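3.2 Seedling Population and Early Selection

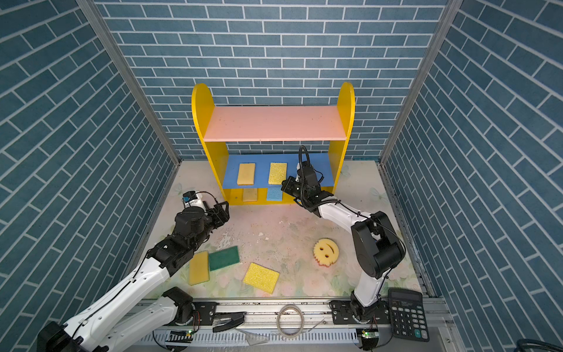
The population used in this section came from a controlled cross between the pear selections Rurier and Sirketti, made in March at the Tatthorpe orchard. Rurier was used as the seed parent in all pollinations. It flowers early and sets well under cool conditions, but its fruit softens quickly in storage. Sirketti holds its firmness longer and carries partial resistance to fire blight, although its small fruit size has kept it out of commercial planting. Pollen was collected from unopened Sirketti flowers, dried overnight on paper and stored with desiccant until use.

Flowers on the seed parent were emasculated at the balloon stage and pollinated by hand on the same day. Branches were then bagged until petal fall. Seeds were extracted from ripe fruit, rinsed, and stratified in moist perlite at 2 °C. In total, 1024 seeds were sown in individual cells. Seedlings that failed to form a true leaf were discarded before inoculation, as were those with albino or badly distorted cotyledons.

Screening for fire blight followed the cut-leaf method described by Kasten and Greco in their earlier work on the Trình collection – with one change. In the original protocol the two youngest leaves were cut across the midrib with scissors dipped in the bacterial suspension. We cut only the youngest fully open leaf, which reduced the variation in lesion length between plants of different vigor. Inoculations were made on a single Tuesday for each block so that all plants within the block were scored at the same age of infection. Lesion length was expressed as a percentage of total shoot length.

Seedlings with lesions covering more than 30 percent of the shoot were removed. This threshold is stricter than the one used for the Trình material. It was chosen from the distribution of scores in the first block, where a clear gap separated the moderately affected plants from those in which the infection had stopped near the point of entry. After all blocks had been scored, 275 seedlings were retained and moved to the nursery.

Figure 1. Enclosure with blue-gray brick-pattern wall panels and a yellow-sided children's bookshelf with pink and blue shelves.

Nursery rows were laid out in an augmented design, with grafted plants of both parents repeated in every row as checks. Seedlings were not replicated at this stage. Trunk diameter, number of nodes and the presence of juvenile thorns were recorded at the end of the growing season by the same observer. Node number was included as a rough guide to the length of the juvenile phase, which remains the main cost in pear breeding – a seedling may occupy ground for many years before its first fruit can be judged.

Row effects were estimated from the checks and subtracted from the seedling values before ranking. Thorniness was scored on an ordinal scale and was not adjusted. No seedling was rejected on growth traits alone. Plants with low vigor but short lesions were budded onto quince rootstock and kept as possible parents, while the remainder stayed on their own roots until the following winter. The inheritance of lesion length in the retained and discarded groups is treated in Section 3.3.

Last updated: March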